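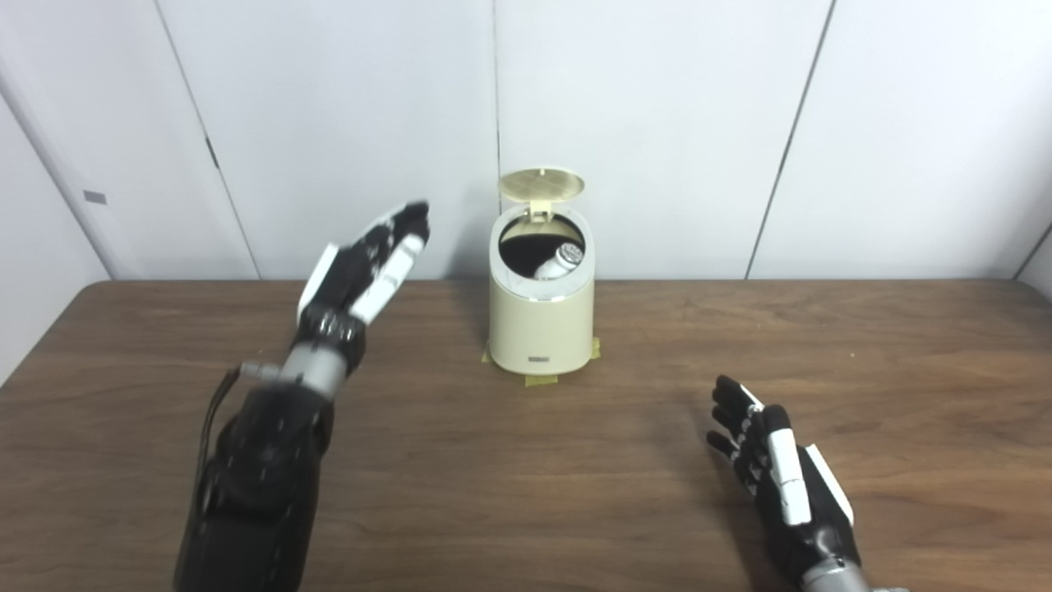 The small bin, on the table.

Home Archive Recipes Garden About Contact

I've been trying to cut down on what we throw out in the kitchen since June. I'm writing down how it has gone, mostly for my own use, so skip this one if you come for the garden posts.

What got me started was the food bill. I went back through the bank statements one evening and added up what we'd spent at the grocery store on Lelwood Road, and it came to more than I would have guessed. A fair part of that was going into the trash. Bagged salad was the worst. We'd buy it with good intentions, eat half, and find the other half as brown liquid at the back of the drawer.

So the first change was no more bagged salad. We buy a head of romaine instead and it lasts well over a week if it's wrapped in a dish towel. Herbs go in a jar of water on the windowsill, except cilantro, which I keep in the fridge with a plastic bag over the top.

The second change was a list on the refrigerator door. Anything opened gets written on it with the day. When it's used up, it gets crossed off. This took five weeks to turn into a habit, and the rest of the family still forgets the cheese. The list has to have a pen tied to it or it doesn't get used at all.

Third was the freezer. I emptied the whole thing onto the counter one Friday and found three bags of peas, all open, and a soup with no label. We ate the soup. It was leek. Now everything gets masking tape and a name, and I don't freeze anything in a container bigger than one meal. Bread gets sliced before it goes in. Bananas get peeled first, which I learned the hard way.

I also started weighing the scraps before they went out to the compost. The first full week came to 3,000 grams, counting peelings and coffee grounds. Last week it was 600 grams less than that. Coffee grounds are heavy, so I don't think that number will go a lot lower unless we give up coffee, and we won't.
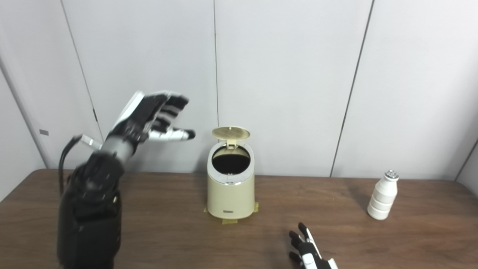
Gwawr Wynne left a comment on my last post saying that weighing scraps is a waste of time and that I should weigh only the food that could have been eaten. Peelings were never going to be dinner, she wrote, so they hide the number you want. She keeps two tubs, one for peelings and shells and one for leftovers and anything that went bad, and only the second one goes on the scale.

I think she's right. I've switched to two tubs this week and will start the numbers over. The old yogurt containers work fine for this.

On money, I can report that we spent $119 at the store last week, with company for one dinner. I don't have a good week to compare it to, as the earlier ones all had something odd in them, like the cookout and the week the Gethin boys were staying.

Things I haven't solved: sour cream, the last third of a jar of pasta sauce, and celery. Celery keeps better in foil, but a recipe only ever wants two stalks and then we have the rest of it. I've been chopping it and freezing it for soup, and at this point we have a lot of frozen celery.

Next post will be back to tomatoes. The ones along the fence are finally turning.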